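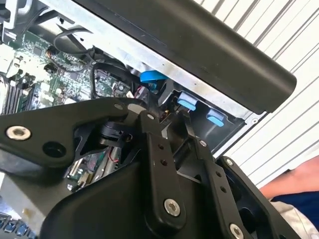 Open afternoon at the Grutside workshop: an interview with Sigrun Tangen

The Grutside workshop opened its doors to visitors in July, with demonstrations running from one o'clock until half past four. Guests were shown three work areas, among them the bench where a robotic gripper is being taught to work inside desktop computers that have come to the end of their first use. Sigrun Tangen, who leads the disassembly programme at Letance, spoke to us between the second and third sessions. Her colleague Brahim Tazi joined the conversation later in the afternoon.

Ms Tangen began by setting out the purpose of the programme. Letance receives retired office equipment from councils, colleges and small firms in the district, and a large part of it can be used again once it has been sorted, tested and cleared of data. "The difficulty has always been the opening and the taking out," she said. "A computer is put together in an order that suits the factory. We have to take it apart in an order that suits the next owner of each part."

At present the greater share of this work is done by hand. The gripper is being introduced for a limited set of tasks: releasing drives, drawing out memory and unplugging cables. Ms Tangen was careful to describe it as a bench under trial. The team set itself a target of 999 recorded attempts before any decision would be taken on regular use, and 491 had been completed by the morning of the open afternoon.

Asked why desktop machines were chosen for the trial, she pointed to the way they are built. "A desktop chassis gives you room, or it seems to until you put a hand in it. There are tabs meant to be pressed by a finger, and many makers colour them so that a technician can find them. A coloured tab is a great help to us. It is a clear thing to aim for." Visitors who stood at the bench will have noticed tabs of this sort in the open machine, in blue, against the black of the drive cage.

Cables, she said, are a harder matter. "A drive is always the same shape. A cable lies where the last person left it. It may loop over the board or go down behind something, and if the fingers catch it on the way in, you can pull a connector that you had no intention of touching." The team stops the session whenever a cable is caught, and each stop is written up. Ms Tangen considers these records the most useful product of the trial so far.

She was also asked about the size of the gripper, a point raised by several guests during the first session. One had remarked that it looked rather large for the job. "It is a fair comment," she replied. "The plates and links are stiff, and stiffness is what we asked for, but they take up space. When the gripper is over the chassis it hides a good deal of what it is working on. We have discussed a slimmer finger with our workshop, and Rongrong Jiang has drawn two versions. Neither has been made yet."

Mr Tazi, who is responsible for bench safety and for the training of operators, explained how the sessions are staffed. An operator remains at the bench throughout and may halt the work at any moment. Machines are disconnected from the mains and left to stand before they are opened, and storage drives are logged on arrival. "People ask me whether the operator is there to help the robot," he said. "The operator is there to be in charge of it. I should like that to be understood by anyone who comes through the door."

Training takes three days and is open to existing staff first. Mr Tazi said that those who had spent years with a screwdriver tended to make the best operators, as they could tell from the look of a part whether it was about to give. He mentioned Jayson Villanueva, a technician of long standing at Grutside, whose notes on stubborn drive cages have been copied into the operators' handbook almost word for word.

We asked whether staff had been uneasy about the programme. Mr Tazi answered that they had, and that the matter had been raised at two meetings in the spring. "There were direct questions about jobs and we gave direct answers. No post is being removed as a result of the trial. What happens after it will be discussed before it happens — that was put in writing." Ms Tangen added that the volume of equipment coming in had grown faster than the workshop could clear it, and that 33 pallets were waiting in the store at the time of the visit.

On the question of cost, both declined to give a figure. Ms Tangen said that the bench had been paid for jointly by Letance and its partner Amrani, and that a full account would be given to both boards when the trial closed. She noted that the software used to record attempts, known within the team as Misis, had been written at Grutside and would remain there.

Guests were invited to put questions after each session. Many concerned data, and in particular what becomes of a drive once it has been taken out. Ms Tangen confirmed that drives are held in a locked room until they have been wiped or destroyed, according to the wishes of the sender, and that this arrangement is unchanged by the trial. A younger visitor asked whether the gripper could put a computer back together. "I told her that we had not tried," Ms Tangen said, "and that she was welcome to come back and ask again."

The remaining attempts are to be carried out over the autumn. A second open afternoon is planned once they are complete, and places will be offered first to those who could not be admitted on this occasion. Schools and colleges wishing to bring a group are asked to write to the Grutside office, giving the number in the party and any access needs.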